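Wadis Walkers: end of year update

10 December 2018

The Wadis Walkers finished their eighth month of fundraising for the Drellum Kidney Unit last week, and the total has now passed the mark we set in April. As of this morning the team has raised $2,923. The original goal was $2,500. Thank you to everyone who gave, walked, baked, drove or lent us a folding table.

For readers who are new to this newsletter, the team was started by Santosh Kandpal after his brother went on dialysis. Santosh had never raised money for anything before. He sent one email to his coworkers asking if anyone wanted to walk with him on Saturday mornings and collect pledges by the mile. Six people came to the first walk. There are 19 on the list now, and most weeks 10 or 12 of them show up.

Where the money came from

The largest share came from mile pledges. Walkers signed up sponsors at 10 or 25 cents a mile, and a few sponsors gave a flat amount instead. The spring plant sale brought in $300, which was more than we expected given the rain. The chili lunch in the break room at Kováčik made $412 after we paid for the beans and the paper bowls. The rest was online gifts, most of them small, and the coin jar at the front desk.

Kováčik matched the chili lunch dollar for dollar and has said it will do the same for one event next year. We have not picked the event yet. If you have a view, tell Santosh before the January meeting.

Where the money goes

All of it goes to the patient travel fund at the unit. The fund pays for rides to and from treatment for people who cannot drive themselves and have no one to take them. Dialysis is usually three sessions a week, so the cost of getting there adds up quickly for a family. The unit also uses the fund for parking passes and, in bad weather, for a motel room close by.

We have been asked whether donors can choose something else, such as equipment. The answer for this year is no. The pledge forms all say travel fund and we need to keep to that. We can look at the wording again when the forms are reprinted.

The long walk

The main event of the fall was the 60 mile walk along the Drarer trail, done over four days. Nine of us started and eight finished. The ninth had a bad heel by the second night and spent the other two days driving the supply car, where she was a great deal of use. The longest day was 18 miles and ended in the dark, so next time we will start an hour earlier and carry more than two headlamps.

Most of us slept in the church hall at the halfway point. The floor was hard and the showers were good. The trail itself is flat and well marked except for the stretch after the second bridge, where the signs point you toward the road. Stay on the gravel.

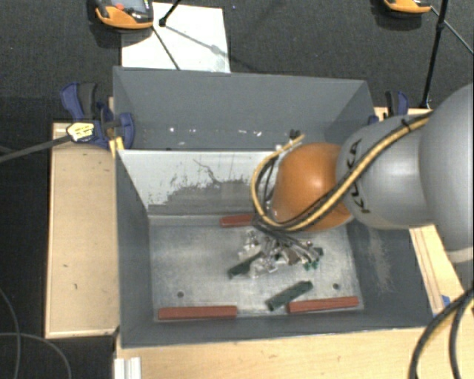
Dates and jobs for the new year

Walks start again on the second Saturday in January, at 8:30, from the east parking lot. The winter route is the short one, four miles, with a turnaround at the water tower for anyone who wants to do less. Bring a hat and something bright to wear. If there is ice on the path, Santosh will send a text by 7:00 and we will meet indoors for coffee instead.

We still need people for the following. Someone to take over the pledge spreadsheet, which takes an hour a month. Two drivers for the spring plant sale, one of them with a truck or a van. Someone who can sew, to fix the banner where the left side has come away from the pole. A second first aid person for the long walk.

Pledge forms and receipts

If you collected pledges and have not turned in your form, please do so before the holidays. There are 11 forms still out. Cash should go in an envelope with your name and the amount on the front. Please do not put cash in the coin jar with a note, as two people did in the summer, since it took a long time to work out whose it was.

Receipts for gifts of $80 or more will be mailed in January. For smaller gifts, ask and we will send one by email. Many employers will match a gift after the fact if you have a receipt, so it is worth checking with your payroll office.

T-shirts

There are some team shirts left in medium and extra large. They are $15 each and the money goes in with the rest. We will order again in the spring if enough people want them, and the next batch will be a lighter green. The dark green was hot to walk in.

To join the walking list or to drop out of it, reply to this newsletter and say which.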